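Simulate first, and simulate your own kitchen

2018-06-15

People who build robot arms at home tend to treat simulation as something for labs with money. The usual advice on the hobby boards is to bolt the arm to the bench, load the example code and learn from what breaks. I followed that advice for most of my first build and I think it is bad advice.

My arm lives at Brollbridge, the shared workshop where I rent a shelf and two hours of bench time a night. The controller is a Nornov board and the gripper is printed from the Ramby plans. The first version hit its own base 40 times before I stopped keeping track, and it stripped two gears doing it. Every one of those hits was a mistake in my numbers that a computer could have found for free.

So in May I stopped driving the real arm and built a kitchen on the computer. I wanted a counter with things on it that an arm could plausibly get wrong – glass bottles with tall necks, a cooktop with knobs along the front, a shelf overhead, and a cutting board set at an angle instead of square to the wall. 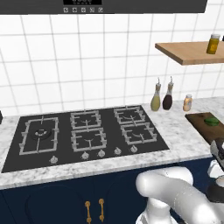 What the fake kitchen is good for

Reach, mostly. A bench test tells you the gripper can get to a block on a bare table. A counter with a front edge and cabinets under it is a different problem, and the elbow has to go somewhere. I moved the virtual base until the arm could come at the cutting board from the front without passing over the burners. It took me an evening. On the real bench, each move would have meant new bolt holes.

It is also good for being careless. I ran 2,000 tries at the same small green target and didn't have to pick anything up off the floor.

What it is bad for

Friction, cable drag and cheap servos. My model has none of the slop that the real shoulder joint has, and the Yalçınkaya servos run 5 degrees off when they get warm. A motion that looks fine on screen still needs a slow first run with your hand on the power switch.

Some members at Brollbridge say this proves their point, and that the hours spent on tile and marble should go into the machine. I agree about the marble. Plain boxes would have done the same job for reach – but the sizes have to be right, and I measured more carefully once the counter started to look like one.

The base gets its new bolt holes next week, one set of them.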